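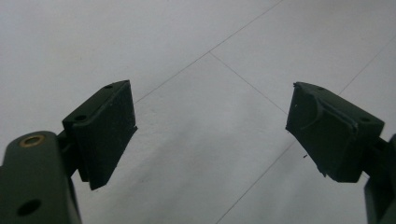 The back room floor, pale grey tile, October

Diary > Tallanano > The back room

Right, the floor. I've been putting this off for so long that I'd started walking through the back room without looking down, like you do with a pile of post. But my sister's lot are coming to stay and the two little ones will be sleeping in there on mattresses, so this morning I had my tea, put on the trousers with the paint on the knee and got on with it.

Everything had to come out first. I thought that would take me half an hour and it took until gone eleven, what with the ironing board, the box of jars I'm apparently never going to fill, the dead printer, and that enormous suitcase with the other suitcase inside it (and inside that one, a beach bag with sand still in the bottom, so that was a nice extra job). I stacked it all down the passage and then couldn't get to the loo without climbing. Should have left a gap. Didn't.

I do like these tiles. When we moved in to Tallanano I thought they were a bit doctor's-waiting-room, and I had big plans for a rug that would cover the lot, but they've grown on me. They're a pale sort of grey that goes almost white first thing and then a bit blue when the sun's moved round to the front of the house. They also show every single hair, crumb and footprint, which is the price you pay I suppose. Mum had dark red polished floors all her life and swore you could drop a whole roast chicken on them and not see it.

Swept twice. The first sweep got the big stuff and the second one got the stuff the first sweep had thrown up in the air. Found an earring! The little silver hoop I'd given up on ages ago, under where the printer had been, and of course I threw out the other one in the spring when I was being all brisk and sensible. I've put it in the dish anyway.

Then the grout. I'd bought a bottle of Stodex at Chauke on the way home the other evening, R115 for something no bigger than a shampoo, and I stood in the aisle for ages arguing with myself because there was another one for R86 in a plainer bottle. Went for the dear one in the end as the man stacking the shelf said his wife likes it. The label says 200 ml to a bucket, and that seemed a lot to me, so I did half that on the patch behind the door to see. Hardly a change. Did it again at full strength and left it while I ate a sandwich standing up, and the lines came up nearly the colour they must have been when they were laid. I was so pleased I went and fetched Refilwe from next door to look at it. She was very good about it, considering she'd been called out to look at the bit behind a door.

Refilwe says I'm doing it wrong, mind. She does hers on her hands and knees with an old toothbrush and bicarb and won't have a bottle of anything in the house, and her kitchen floor is lovely, so I can't argue. But my knees can. I used the long brush for most of it and only got down for the corners, on a folded towel, with the radio on loud.

By three I'd reached the window and my back had gone all down one side, so I stopped for a proper sit. I'm noting for next time: start at the far wall. I started by the door like a fool and had to cross the bit I'd finished in my socks, and then do it again.

Last thing was a rinse with the Sudel. It's the flat mop with the sleeve that comes off, and it does get into the skirting better than my old string one, though it squeaks something awful on the turn and the sleeve wants washing after every room. Two buckets of clean water and then I opened the window and shut the door on it and told everyone they were not to go in.

There's one tile by the radiator pipe that rocks a bit when you step on it. I'd forgotten. I need to ask Refilwe who did her bathroom.

The stuff is all still in the passage. The printer is going to the tip and I don't care what anyone says about the ink. The jars I'll think about. I'd quite like to put nothing at all back in there, only the mattresses and a lamp, but we'll see how long that lasts once it rains and the washing needs somewhere to go.

Beans on toast for supper, bath, bed by nine.

Comments

Marnie_B: The suitcase inside the suitcase, yes! Ours has a third one in it. Glad the Stodex worked, I've only ever used it in the shower.

Refilwe Makhubela: It was a very nice bit behind a door. Still say bicarb. I'll bring the tiler's number round tomorrow.

oldgreenkettle: Don't leave that rocking tile too long, mine cracked right across when I wheeled the fridge over it.

Marnie_B: Keep one jar for the single earrings.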